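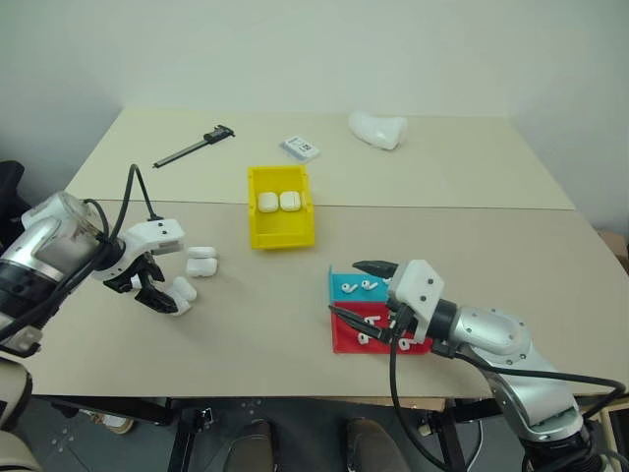

How do you keep a robotics club's worktable from turning into a junk drawer?

Give every small thing a container with a color, and put the containers back in the same spot before anyone goes home. It's pretty much how I run my kitchen, and it works just as well for the student club I help out with in Ormsby.

I've been the parent in charge of "stuff" for the Evulach project since August (the kids picked the name, don't ask me what it means), and I've collected a pile of tips that would do fine in any garage or sewing room too. The students are teaching a pair of arms to sort earbuds and their charging cases, so we live and die by tiny white slippery things!

Bins and trays

Buy the low, open kind of bin. Tall ones look tidier on a shelf, but neither fingers nor grippers like reaching down into them, and the kids end up tipping everything out anyway. Ours is yellow, and I love it, because you can find a white case in it from across the room. Same thinking with the red and blue tray: earbuds on one color, more earbuds on the other, and a parent who wandered in five minutes ago can tell if something landed on the wrong side.

If a bin keeps creeping across the table, cut a square of rubber shelf liner and stick it underneath. A whole roll cost me less than lunch and I've used it in my silverware drawer, under the cutting board, and under the sewing machine pedal.

Glossy little cases

Fingerprints! Wipe them with a dry microfiber cloth, the kind you'd use on glasses. I tried kitchen spray once and spent the rest of the evening drying out hinges with a cotton swab. For lint in the hinge, a soft toothbrush (an old one, washed, and please write CLUB on it in marker).

Calipers

Close the jaws, wipe them, put the caliper back in its case. The battery in ours was dying every few weeks until Denise Kershaw, who coaches the Detbridge team, told me to pop it out over school breaks. I do that with my kitchen scale now too.

Cables

Hook and loop strips, never zip ties, on anything you plan to move again. Leave slack at every joint, then have someone move the arm slowly through its whole reach by hand, power off, while you watch the cable. If it pulls tight anywhere, start over. We redid ours three times and I complained through all of it.

Screws

Old spice jars. The see-through ones with the shaker lid taken off. For strays on the floor, put a strong magnet in a sandwich bag and sweep it along the floor, then turn the bag inside out over the jar and they drop right in. Do this before you vacuum!

Practice runs

Set a kitchen timer for 90 minutes and stop when it rings, even if the next run is going to be the good one. It's always going to be the good one. We leave the last 15 for cleanup and for writing down what moved. The notebook is a plain spiral one, and the kids have logged 1280 tries in it so far, with snack stains on most pages.

Before packing up for the Jeditach meet, take a phone picture of the table the way you want it, tape a printout inside the lid of the travel tote, and pack the tray last so it comes out first. Bring paper towels. Bring the good snacks, too, and keep them on a different table.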